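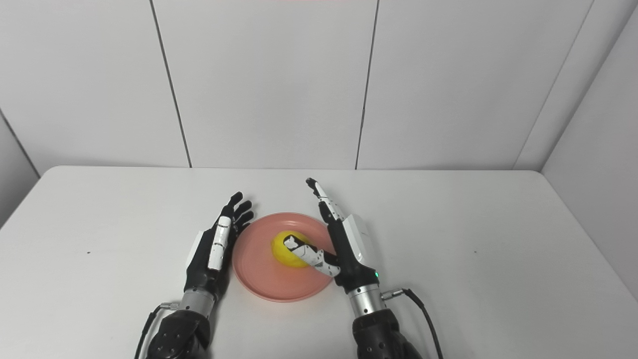

## Thumb first: the Linow grasp study

Lorraine Ngata's group at Firnero trained its grasp policy on 4000 teleoperated trials, with 861 held back for testing. Contact timing is learned separately from finger pose — the two losses share only an encoder.

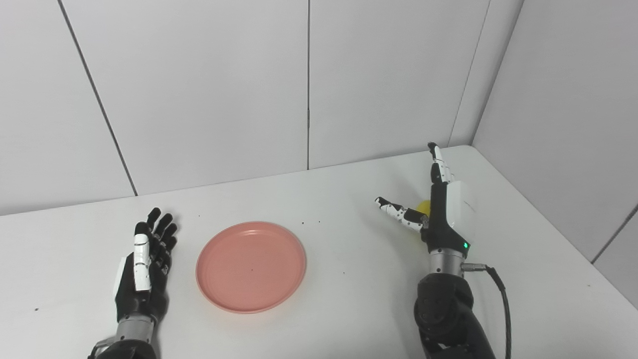

Occlusion remains the main source of error. With the yellow object tucked behind thumb and index finger, the head view gives the estimator only part of its outline, and joint readings must supply the rest. Hsiu-ying Wei plans a rerun in February with three encoder variants.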